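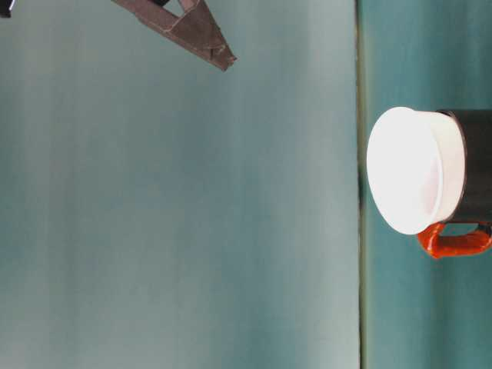

Section 3: Daily care of your Candora mug

Before first use

1. Peel off any labels and wash the mug in warm soapy water.
2. Rinse well and dry with a soft cloth.

Hand washing

1. Empty the mug and rinse out any dregs straight away.
2. Wash with a sponge and ordinary washing-up liquid. Go round the rim and the inside of the handle loop.
3. For tea stains, fill with warm water, add two teaspoons of bicarbonate of soda and leave overnight.
4. Rinse and stand upside down to drain.

Note: Do not use wire wool or scouring powder. Matt finishes mark easily and the marks will not polish out.

Dishwasher

Use the top rack only. Leave a gap between the handle and anything next to it.

Storage

Keep the mug upright on a flat shelf. Do not stack more than three high, and do not hang a full row from one rail.

CAUTION: Never pour boiling water into a mug that has come straight from the fridge. Stop using the mug if the rim is chipped or the handle feels loose.

Spare handles are not sold separately. For a replacement mug, write to Himent customer care, Brenolwood, quoting part 408.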